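Notes from the Beaulieu workshop, May

I drove up to Beaulieu to see the arm that the Cerkton group has been building in their shared workshop. I've been stuck on my own build since the winter and wanted to look at one that runs. The drive was 45 miles and I got there a little after ten in the morning.

The workshop is the back half of an old feed store. Woodworking has the side with the big doors, and the electronics and robot people have two rooms along the north wall. Members pay by the month and get a shelf. The robot room has a bench for soldering, two 3D printers, and a table for the arm, which they call Tadetau.

## The arm

Tadetau is a six-joint arm with a two-finger gripper and a small camera mounted at the wrist. Most of the structure is printed. The first version used hobby servos in every joint and sagged at full reach, so the shoulder and elbow were redone with geared steppers. They keep a parts ledger in a binder, and the total stood at $1,377 when I looked, not counting filament or the power supply that came out of a member's closet.

I asked about the wiring first, as that's where mine keeps failing. Their cable to the wrist runs on the outside in a loose loop with a clamp at each joint. It isn't pretty. They tried running it through the inside of the links and broke two camera cables in a week. I'm going to copy the outside loop.

The fingers bolt on with ordinary machine screws, so a pair can be swapped in a couple of minutes. There was a coffee can full of old ones on the shelf, some with rubber glued on, some with foam, one pair cut from a spatula.

## The software

The control program is called Pedulness and was written by members. It runs on a used desktop under the table. For teaching, a person drives the arm by hand with a smaller copy of it, and the program saves the joint positions along with the wrist camera video. They had 928 saved runs at the time of my visit, split over several jobs. The log file has 3,611 lines of notes to go with them, and I was allowed to scroll through it. A lot of the notes say only "bad grip" or "redo."

Calibration took up a good part of the morning. The zero position of the wrist drifts when the room warms up, and the fix for now is a printed block that the gripper touches off against before each session. I'd like a proper limit switch there, and so would they.

## Food handling

The job on the table this spring is packed lunches: a wrapped sandwich, a white tray, and a woven basket off to the side. I had expected blocks or cups. Clear wrap is hard on the camera due to the highlights, and a sandwich gives under pressure, so a grip that's fine for a block will crush it. 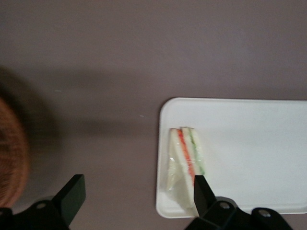 Grip force is set by motor current, with no sensor in the fingertips. The limit is a single number in a settings file, and it's been changed often enough that they now write the old value next to the new one. I suggested a cheap load cell behind one finger. They have one in a drawer and haven't gotten to it.

I took a turn with the teaching arm. It's lighter than I expected and the delay is small, but judging depth from the wrist view alone is difficult, and I kept looking up at the table.

I left at three with a copy of the clamp files and a list of the screw sizes. Still to do at home: move the wrist cable outside, print a touch-off block, and price geared steppers for the shoulder. The workshop is open to visitors again in June, mornings only. Park on the side street, as the lot belongs to the tire shop.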